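Ticket 158
Subject: Drawer organizer, bottom drawer sticks and drops at the front
Opened by: Giuliana Chambi
Assigned to: Gilberto Condori
Status: Closed, part on order

Giuliana Chambi, 9:10 a.m.
The three-drawer organizer from the supply room is giving trouble again. It's the smoke-gray see-through one from Kulon. The bottom drawer goes in most of the way and then stops short. If you push harder it closes, but the next time it opens the front drops and scrapes. The two upper drawers work as they should. I emptied the bottom one last week and put everything back, and it made no difference.

Gilberto Condori, 9:42 a.m.
Is it the unit with the small metal-look pulls, or the older one with knobs? The older one has a known problem with the runners and we stopped repairing it.

Giuliana Chambi, 9:50 a.m.
Small pulls. It has the divided tray in the bottom drawer.

Gilberto Condori, 11:15 a.m.
Moved it to the white table and took a look. Steps so far:

Checked that the case sits level. It does.
Opened and closed the top and middle drawers several times. No drag on either one.
Opened the bottom drawer partway and let go. The front edge sinks a little toward the table.
Looked through the side for anything caught behind the tray. Didn't find anything on the left. Couldn't tell on the right. 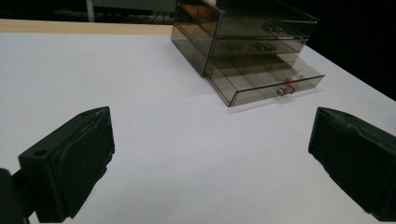 Next I want to pull the bottom drawer all the way out and check the rails. Please don't put anything else in it until I'm done. There is still a little red piece in one of the compartments near the front right. Does anyone need it?

Lorcan Mac Carthaigh, 11:31 a.m.
Probably mine. Leave it in there and I'll get it after lunch.

Gilberto Condori, 1:20 p.m.
Drawer is out. Two findings.

1. A strip of label backing was folded over at the rear of the right rail. That explains the stopping short. Removed it and wiped both rails with a dry cloth.
2. The stop tab on the left rail is worn down, so the drawer slides farther than it should and tips. Cleaning won't fix that one.

Put the drawer back in. It now closes fully with one finger. It still tips if opened past halfway.

Patricio Garrido, 1:48 p.m.
Can we swap it with the top drawer? They look the same size.

Gilberto Condori, 2:05 p.m.
Same size, but the worn tab is on the case, so a different drawer would tip too. I ordered a replacement case from Nilteck, order 53. The drawers we have will fit it.

Until it comes, keep the heavy stuff (screws, the spare hinges) in the middle drawer and open the bottom one halfway at most. Closing this. Reopen it if the drawer starts stopping short again.

Giuliana Chambi, 2:12 p.m.
Works for me. Hinges are moved.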